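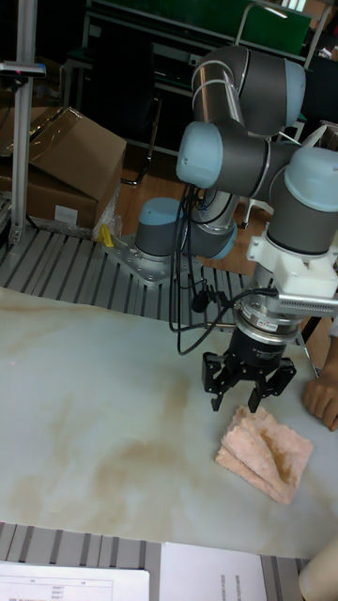

Figure 1. Pink terry towel on the marble-patterned work surface, folded in layers, gripper fingers open above it.

Linen Handling Work Package: Progress Report
Prepared for Lepik, program office
Date: 10/09/2020
Reporting period: from April to date

1. Scope

The work package covers the folding and stacking of small household textiles for the Harilier laundry line. Hand towels were chosen as the first item. Washcloths and pillowcases follow in the next period. Bath sheets remain out of scope, as agreed at the start of the grant.

2. Materials

Sornon supplied 121 terry hand towels in a single lot. All were washed and tumble dried before first use to remove the factory finish, which makes new terry slide on a smooth surface. Towels with pulled loops or an open hem were set aside, 11 in total. They are kept in a separate bin and may be used later for wear tests.

Pile height was measured at the center and at one corner of each towel. Corner readings are less consistent, mainly where the hem is double stitched. The measurement sheet has been revised to record the hem type in its own column.

3. Work surface

Work is done on a light tabletop with beige and brown veining. The surface is wiped down at the start of each session and lint is removed between towels. Lint has more effect on folding than expected: a thin layer lets the bottom ply shift when the top ply is drawn across it. A plain felt mat was tried and dropped. It held the bottom ply well but also caught the pile and left creases.

4. Folding trials

768 trials were logged in the period. Each trial starts from one of 2 conditions: towel laid flat, or towel dropped in a heap. The target is a rectangle in quarters with edges aligned and no ply showing past the fold.

Flat starts are in good order. The remaining faults are a skewed second fold and a corner turned under at the hem. Both can be corrected by a second grasp close to the fold line.

Heap starts are behind plan. A crumpled towel presents several ridges of similar height, and a grasp on a ridge often takes two plies together. Lifting then brings the whole towel up in a bunch, and it has to be laid down and opened again. Time is lost mostly in this step.

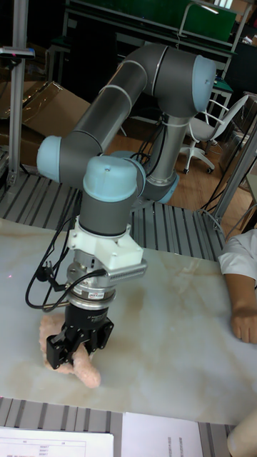

Figure 2. Fingers closed around the soft pink item, its rounded end extending past the right finger.

5. Grasp force

Terry compresses a good deal before it resists, so finger width alone is a poor guide to how much fabric is held. Force readings are now logged with each grasp. Settings were moved down twice during the period to limit flattened pile. Recovery of the pile after release is checked by eye and entered as pass or fail. A better method is needed and is being discussed with Doltico.

6. Deviations from plan

Delivery of the pillowcases slipped. Folding of washcloths has been brought forward to fill the gap. No change to the budget is requested.

7. Next period

Complete heap starts for hand towels.
Begin washcloths, flat starts only.
Repeat pile measurements on the full lot after further washing.
Issue the revised fault list to Harilier for comment.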